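We use cookies to remember your reading settings. Accept / Manage
August – by Ermanno Fabbri

4.2 Picking with home-built fingers

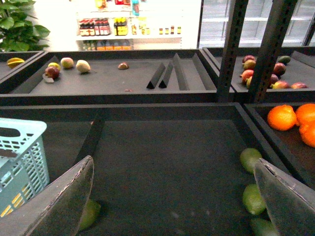 Figure 3. Wrist camera view over the produce bins, limes between the two fingers.

Fitzgerald wrote back on our first draft that soft fingertips were a waste of time for round fruit, and that we should just close slower. I like that argument, and we did try it! Closing slower helped with oranges, but limes still squirted out sideways (they're small, and my linkage has more slop than I'd care to admit).

So we went back to the bench in the Flumberg workshop and recut the fingers by hand, which ate most of an evening. The gray surface has a bit of give, and the top edges fray with use – I swap them every 400 picks now, though I started out much lazier than that. Over the whole build we logged 2,866 tries, 783 of them on limes, and I threw out 35 where I'd bumped the table myself. The wrist mount is still the first one I made, and the next section covers how we calibrated it.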